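Treteimer im Sitzbereich: Aufstellen und Beutel einsetzen
Abschnitt 4 der Hausanleitung, Stand 30. September 2018

Ich habe diesen Abschnitt noch einmal neu geschrieben, weil in der alten Fassung alles Mögliche über die großen Tonnen im Hof stand und fast nichts über den kleinen Treteimer neben dem Sessel. Dabei ist das der Eimer, nach dem ich ständig gefragt werde! Also: Es geht hier um das Modell Claeys mit dem gelben Deckel, und zwar vom Aufstellen bis zum frischen Beutel. Die Küche kommt in Abschnitt 5 dran, Papier und Glas folgen im Oktober.

Was du brauchst

— den Eimer mit Deckel
— eine Rolle blaue Beutel (ich nehme die von Grako, Bestellnummer 414, 16 Liter)
— ein feuchtes Tuch und ein trockenes
— durchsichtiges Klebeband, falls du auf dem Teppich etwas markieren willst

Die Beutel liegen im Schrank im Flur Zarnamska, zweites Fach von oben. Wenn dort nur noch eine angebrochene Rolle liegt, schreib es bitte gleich auf die Einkaufsliste.

4.1 Den Eimer aufstellen

1. Such dir ein Stück Wand, an dem der Eimer gerade stehen kann. Bei uns hat sich der Platz neben dem hellgrauen Sessel bewährt, man kommt im Sitzen fast mit dem Arm hin.

2. Stell ihn mit dem Rücken zur Wand und dreh ihn so, dass das Pedal in den Raum zeigt. Lass hinten ein kleines bisschen Luft, sonst schrammt der Deckel beim Öffnen an der weißen Farbe entlang (ich habe das einmal mit dem Radiergummi wieder wegbekommen, ein zweites Mal möchte ich das nicht machen).

3. Halte den Teppich vor dem Pedal frei. Taschen, Schuhe und Kissen gehören woanders hin. Das beige Kissen bleibt auf dem Sessel, es hat dort in der Ecke seinen festen Platz. 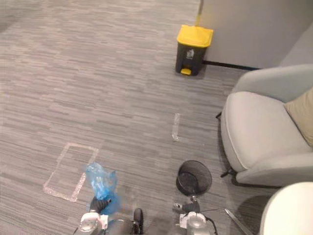 4. Tritt jetzt zwei- oder dreimal auf das Pedal. Der Deckel soll leicht aufgehen und von allein wieder zufallen. Klemmt er, heb den Eimer kurz an und setz ihn ein paar Zentimeter weiter vorn wieder ab.

Hinweis: Auf unserem gestreiften Teppich rutscht der Eimer kaum. Auf glattem Boden legst du am besten eine dünne Matte darunter, die vom Hersteller Feltham passt ganz gut.

Hinweis: Klebeband auf dem Teppich bitte flach andrücken und zum Ablösen ganz langsam ziehen, immer in Richtung der Streifen. Wer reißt, zieht Fasern mit heraus.

4.2 Den Beutel einsetzen

Vorsicht: Nie mit der bloßen Hand in den vollen Beutel drücken, um noch Platz zu schaffen! Es landet eben doch mal eine Scherbe oder eine Heftklammer darin.

1. Zieh den Eimer etwas von der Wand weg auf den freien Teppich. Im Stehen über den Sessel gebeugt geht es zwar auch, aber der Rücken dankt es einem nicht.

2. Knote den alten Beutel oben zu und heb ihn gerade heraus. Wisch den Eimer innen erst feucht, dann trocken aus.

3. Reiß einen neuen Beutel ab und schüttle ihn auf. Diese dünnen blauen kleben gern zusammen — einfach die Öffnung kurz zwischen den Fingern reiben, dann löst sie sich.

4. Halte den Deckel mit der einen Hand offen und führe mit der anderen den Beutel ein. Den Deckel dabei nur so weit kippen, wie er von selbst mitgeht. Das Gelenk hinten verzeiht vieles, aber Überdrehen mag es gar nicht.

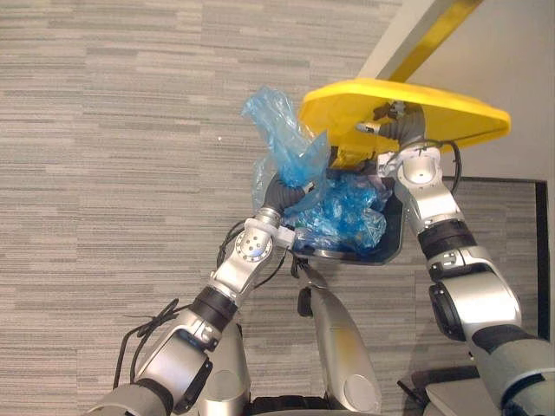

Abb. 2: Gelber Deckel hochgeklappt, blaue Beutel im Eimer und am linken Rand.

5. Schlag den Beutelrand rundherum über den schwarzen Rand des Eimers. Fang hinten am Gelenk an, dort ist es am engsten, und arbeite dich nach vorn.

6. Drück den Beutel innen locker nach unten, damit keine Luft darunter steht. Ein paar Falten machen überhaupt nichts.

7. Deckel zu, Eimer zurück an die Wand, Pedal noch einmal probieren. Wenn rundherum viel Folie heraushängt, stopf sie unter den Rand zurück, sonst schließt der Deckel nicht sauber.

4.3 Wie oft?

Ich wechsle, sobald der Beutel zu drei Vierteln voll ist, bei Obstresten auch früher. Feuchte Sachen bitte möglichst gar nicht hier hineinwerfen, dafür gibt es den Eimer in der Küche. Volle Beutel kommen direkt in die Tonne im Hof und bleiben nicht über Nacht im Flur stehen.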